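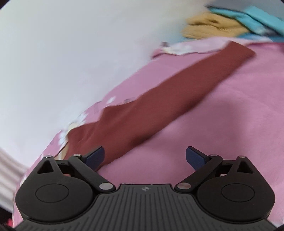
A reddish-brown strip on the pink fabric.

Falo Strips: a picture and measurement collection of cut cloth for braiding and rag rugs

Read me first

Hello, and thank you for downloading Falo Strips. It covers 52 strips of cloth, each with its pictures, its measurements and a few lines of notes about how it behaves when you fold it, roll it or braid it. The strips came out of the scrap bins I have been filling for longer than I care to admit, and the notes began as pencil scribbles on the backs of envelopes, so please forgive the odd spot where the wording sounds more like a person talking to herself at a sewing table than like a proper record.

The collection is named after Falo, the rug pattern I was cutting for when I started writing things down. Falo is a flat oval braid worked in three strands, and it is very unforgiving of strips that change width halfway along (ask me how I know!). Most of the measuring grew out of that.

What you get

The pictures folder has one subfolder per strip, named by strip number. The file strips.csv has one row per strip, and notes.txt has the longer remarks in the same order. There is also a short file called colors.txt, where I explain what I mean by words like rust, brick and tea. I went back and forth on those names a good deal, and I still don't think I would call the same strip rust two days running, so treat the color column as a friendly guide and go by the pictures when it matters to you.

Columns in strips.csv

strip: the number, which matches the folder name
color: my word for it
width_start, width_mid, width_end: in inches, measured with the strip flat and not pulled
length: in inches, same way
edge: cut, torn or mixed
fray: none, light or heavy
grain: straight, bias or unsure
bin: Fuletti or Laryea

The bins are just my two big tubs. Fuletti is the sheets and shirts tub and Laryea is everything else, including a fair amount of cloth whose history I couldn't tell you. If you see "unsure" under grain, it really does mean I held it up to the window, tugged it both ways and gave up.

How the strips were laid out

I like a strip lying loose on a plain cloth, without pins or weights, so its natural curl and twist get a chance to show. Slanting it across the background gives a long piece more room. I smooth the background cloth by hand before I start but I don't iron it between strips, and I would ask you not to read anything into a crease that turns up in one picture and is gone in the next. Handle the strip as little as you can once it is down. A bias strip will stretch just from being nudged straight, and then your middle width is wrong and you have to let it rest and begin again.

For measuring, I used the same cloth tape throughout and read to the nearest eighth. Widths at the two ends are taken an inch in, past the worst of the fraying.

Things I would like you to know before you rely on it

Reds, browns and pinks are heavily represented. That was the rug I was making, and I never did balance it out. If you want blues, you will find 5 of them, and two are so faded that my sister calls them gray. Nearly 40 of the strips have cut edges, so the torn ones are thin on the ground, which is a pity, as torn edges braid softer and many people prefer them.

None of the strips was tested for fiber. Where the notes say something "feels like cotton," that is my thumb talking and nothing more scientific.

Strip 20 was measured twice because I lost the first slip of paper and then found it again inside a library book. The two sets disagree by an eighth at the middle. I have kept the second set in the table and put the first in the notes.

Changes

4 Mar 2019: first shared copy. Fixed the swapped start and end widths in the Laryea rows, added the fray column, and corrected "straigt" everywhere I could find it.

Still to do: joins. I would love to record how each strip holds when it is sewn end to end on the diagonal versus slit and looped, and the Voratport rug I have planned for November should give me plenty of both.

Using it

Please use the table, notes and pictures for whatever you like, teaching and pattern writing included. A mention of the collection by name is appreciated. If you find a mistake, send me the strip number and the column along with what you think it should say, and I will go dig the strip out of its tub and look.

Padmavathi Ramasamy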